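House rules for the disassembly bench: your questions
Last updated: January
Posted in January by the bench lead, Dumier

I wrote these up for people who share the server teardown cells with me at Dumier. They're our own rules, so check your local safety requirements too. If something's missing, ask me and I'll add it.

Who can start a cell?

Anyone on the signed list for that cell. Being signed for the Skondow line doesn't cover you on the Asamoah cell — the stops are in different places and the restart steps aren't the same. I know it's a pain to get signed twice. Please do it anyway!

Do I really have to test the e-stop every time?

Yep. Start of shift, and again after anyone has had a panel open. Press it, watch that the arm won't take a command, reset it, write it in the log. I've done this so often I could do it half asleep (I try not to).

Can I reach in while the arm is paused?

No. Paused means it's waiting for the next command, and that command can come from someone across the room who can't see your hand. If you need to reach in, lock it out and keep the key on you.

What's form 966?

Our lockout sheet. It's one page. Fill it in before you open the guard, and have the person taking over from you sign it if the job runs past your shift. I keep 10 blanks clipped at each cell, so tell me when they're getting low.

How fast can I run a new program?

At 10 percent for the first full pass, with your hand on the enable switch. If it looks good, step it up a bit at a time. I once skipped straight to full speed on the Datska fixture and bent a bracket that took me most of an afternoon to replace, so now I'm the person who nags everybody else.

What about grounding?

Wrist strap on, mat clipped, and the board's tray tied to the same point. People remember the strap and forget the tray. Check all of it before the board goes down.

Any rules for working around the processor?

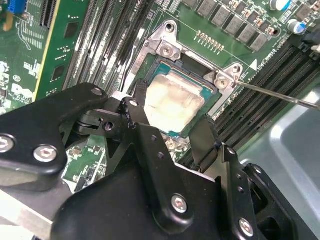

My rule for processors is that the socket gets treated as live glass: slow moves only, and no side load on anything near it. Look at where the fingers are before you look at where you want them to go, and talk through the next move out loud if there are two of you. Old thermal paste deserves a mention too. When it's dried on in pale streaks across the heat spreader like this, don't scrape at it in the socket, just leave it for the cleaning station. And with a thin metal shaft right up at the right-hand bracket screw, I want small moves only — a slip there can land on the memory slots next door.

When should I call a job off?

Whenever you're not sure. If a screw won't turn or a part won't lift, stop and tag it. I've got 29 tagged boards on my shelf right now and I'm not mad about a single one of them.

Where do I report a near miss?

In the log by the door, same shift. Leave your name off if you'd like. I read every entry and I'll post what we changed.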